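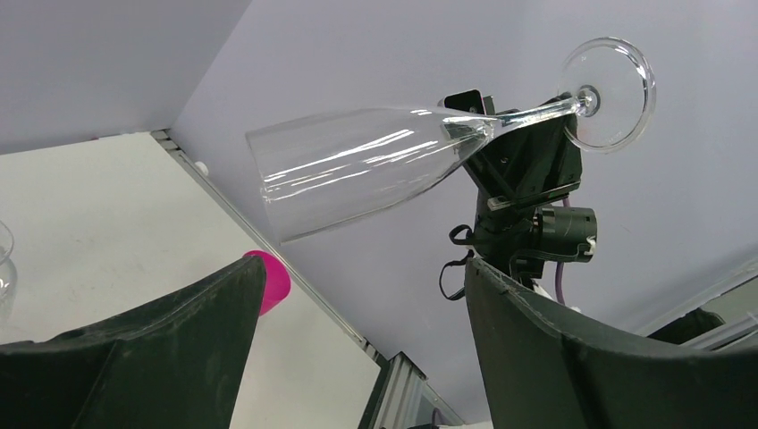
Game Design 2, Unit 4: Difficulty and how the player learns it
Course handout, Lirbridge evening program
Last changed Dec 4, 2022

Before the class

Please play the first two areas of Pasum, the small platform game which we used already in Unit 2. It is on the shared drive. You do not need to finish it. Write down every place where you died more than three times, and one sentence for each place about what you believed was the reason. We will need these sentences in the second half of the class, so please bring them on paper.

1. Two meanings of "hard"

Students often say that a game is hard and mean two different things. The first is that the task needs skill of the hands: the jump is long, the enemy is fast, the window for the parry is short. I call this execution difficulty. The second is that the player does not know what to do. The hands could do it, but the head has not found it yet. I call this reading difficulty.

Both are allowed, and most games mix them. The trouble comes when the designer thinks he made one and the player meets the other. A typical case is a boss with a very slow attack that must be dodged toward the boss. In execution it is easy. But all the game before has taught the player to dodge away, and so he dies and says "the boss is too fast".

2. The cost of one try

Take the time from the death of the player until the moment he is again in front of the same problem. This is the retry time. It contains the death animation, the loading, the walk back, and any dialog that cannot be skipped.

In the first build of Pasum the retry time in the bell tower was 17 seconds. In the final build it is 6 seconds. The tower itself was not changed, not one platform. In our test with the first build the players made 147 tries in the tower all together, and many of them gave up there. With the final build they made 159 tries, and almost everybody reached the top. So they failed more often and complained less.

I ask you to be careful with these numbers. The test groups were small, and the second group was a little more experienced. Still, the direction is the same as in other tests I have seen.

A long walk back is not always wrong. If the walk contains choices (which enemies to fight, which to pass), it can be a part of the problem. If it contains only walking, it is loading time with a picture on it.

3. What the death tells

After each death the player should be able to finish the sentence "I died because". Check these points in your own project:

- Was the thing that killed the player on the screen before it hit?
- Did it have its own sound, or a sound shared with something harmless?
- Is the hit area the same as the drawing, or smaller? (For enemies, smaller is usually better. For coins and ladders, larger.)
- Does the camera move in the moment of the hit?

The last point is forgotten most often. In the Fajardo prototype the camera pulled back each time when the big crab jumped, and the players lost sight of their own feet exactly when they needed them.

4. Options and assists

We had in April a long discussion about easy modes, and I do not want to repeat all of it. For the exam you need to know the difference between a global setting (all enemies have less health) and a local assist (a longer parry window, slower game speed, an extra jump). A global setting is cheap to build, but it does not help with reading difficulty. The player still does not know where to dodge, he only does not know it for a longer time.

If your game has assists, put them in the pause menu with their plain names. Do not offer them in a pop-up after the fifth death. Many players take this as an insult.

5. Exercise

Work in pairs. Take one room from the Jernberg level pack and make two versions of it. In version A, raise only the execution difficulty. In version B, raise only the reading difficulty. You may move objects and change timing, but please add no new enemy types. Then exchange with another pair, and do not tell them which version is which. Each pair plays both and writes which one they think is A.

Hand in both room files and half a page of text. The text should say where the other pair was wrong about your rooms, and what you would change now. Spelling is not graded.

Next unit: save points and how far apart to put them. Please keep your list of deaths from Pasum, we will use it again.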